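발표자 노트: 로봇은 언제쯤 집안일을 가져가는가
12월 14일 토요일, 오후 세션 두 번째

슬라이드 1. 제목
마이크 확인. 인사는 짧게. 점심 직후라 다들 졸리다. 물 마시고 시작할 것.
첫 마디: "오늘 아침에 설거지하고 오신 분?" 손 드는 사람을 잠깐 기다린다. "그럼 로봇이 해 줬다는 분?" 여기서 웃음이 안 나오면 그냥 넘어간다. 두 번 묻지 말 것.

슬라이드 2. 질문
오늘 질문은 하나. 기계가 집안일이나 작업장 잡일을 지금 할 수 있느냐. 미리 답하면, 할 수 있다. 단, 일을 아주 좁게 잡고, 옆에 사람이 서 있고, 그 사람이 바쁘지 않을 때. 그러니까 그 사람이 직접 해도 되는 때.
세탁기와 식기세척기 얘기는 여기서 털고 간다. 둘 다 훌륭한 로봇이다. 팔이 없어서 억울하게 가전 대접을 받을 뿐이다. 우리가 싫어하는 건 빠는 일이 아니라 널고 개고 넣는 일인데, 그 부분만 수십 년째 사람 몫으로 남아 있다.

슬라이드 3. 수건
Vever 시연 이야기. 수건 한 장 개는 데 4분. 영상은 빨리 감기로 돌아가고 음악이 깔린다. 음악이 클수록 배속도 높다는 게 내 개인적인 이론이다.
그래도 공정하게 말할 것. 수건은 어렵다. 집을 때마다 모양이 바뀌고, 모서리가 어디 갔는지 수건 자신도 모른다. 우리 집 건조대를 보면 나도 잘하는 편은 아니다. 다만 나는 투자 설명회를 열지 않는다.

슬라이드 4. 작업장 쪽 사정
작업장은 집보다 낫다고들 한다. 조명이 일정하고, 바닥이 평평하고, 고양이가 없다. 용접이나 적재처럼 같은 물건이 같은 자리에 오는 일은 오래전에 기계가 가져갔다. 남은 건 "잠깐이면 되는 일"이다. 커넥터 꽂기, 스티커 떼기, 봉투 뜯기, 엉킨 선 풀기. 업무 분장표에는 없는데 하루의 절반이 그리로 간다.
10월에 Kaufmann 조립 라인을 구경하고 온 얘기. 나사 조이는 기계는 한 번도 쉬지 않았다. 그 옆에서 사람이 나사 상자를 뜯어 부어 주고 있었다. 누가 누구를 위해 일하는지는 묻지 않았다. 초대받아 간 자리라서.

슬라이드 5. 케이블
오늘의 본론. 천천히 말할 것.
랜선 꽂기는 사람에게 설명서도 필요 없는 일이다. 책상 밑에 기어들어가 눈 감고도 한다. 딸깍 소리가 나면 끝. 안 나면 뒤집어서 다시.
기계한테는 이게 여러 문제의 묶음이다. 선은 제멋대로 휘고, 플러그는 투명해서 카메라가 싫어하고, 포트는 똑같이 생긴 것들이 줄지어 있다. 선을 잡은 손과 플러그가 향한 방향이 따로 논다. 손가락 두 개로 선을 집어도 끝은 딴 데를 본다. 그래서 다른 손으로 플러그를 다시 잡아야 하는데, 사람은 이 과정을 의식조차 하지 않는다.
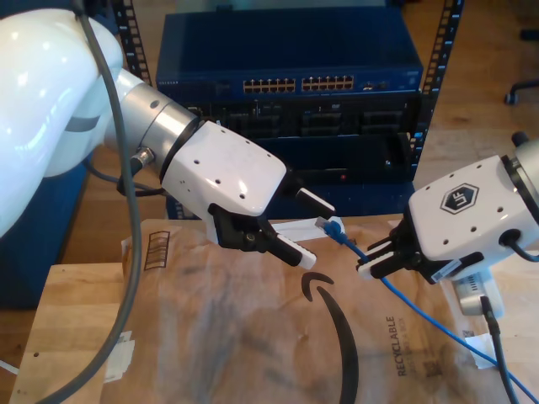
그리고 "딸깍"이 문제다. 우리는 손끝으로 안다. 기계는 힘 값을 읽고 추측한다. 덜 들어간 플러그는 겉보기에 다 들어간 플러그와 거의 같고, 차이는 대개 금요일 저녁에 드러난다.
Climon 벤치마크 숫자 소개. 시도 47번, 성공 30번. 객석에서 "그 정도면 괜찮네" 소리가 나올 수 있다. 이렇게 받을 것: 신입 사원이 랜선을 세 번에 한 번꼴로 못 꽂으면 우리는 조용히 다른 자리를 알아봐 준다. 물론 신입은 다음 주면 다 꽂는다. 기계도 나아지기는 하는데, 책상을 옮기면 다시 신입이 된다.

슬라이드 6. 그래서 사야 하나
Grullavell 견적서 화면. 금액은 가렸다. 물어봐도 말하지 말 것.
살 만한 경우: 같은 일이 매일 같은 자리에서 나오고, 실패했을 때 다시 하면 그만인 일. 컵이 깨지거나 서버가 내려가는 일이면 아직이다.
설치비 항목에서 잠시 멈춘다. 로봇이 일할 수 있게 주변을 정리하는 비용이 따로 있다. 집으로 치면 청소 로봇을 돌리려고 바닥의 물건을 먼저 다 치우는 그것. 그걸 치우는 게 청소였는데.

슬라이드 7. 질의응답
예상 질문: "몇 년 남았습니까?" 연도를 대지 말 것. 작년에 댔다가 올해 슬라이드를 고쳤다.
예상 질문: "사람처럼 생긴 로봇은요?" 다리가 있으면 계단은 오르겠지만 수건 모서리는 여전히 손의 문제라고 답한다.
남는 시간이 있으면 Vever 영상을 원래 속도로 4분 다 튼다. 음악은 끄고.
끝나면 노트북 선부터 뽑고 다음 발표자에게 자리 넘기기. 어댑터 챙길 것.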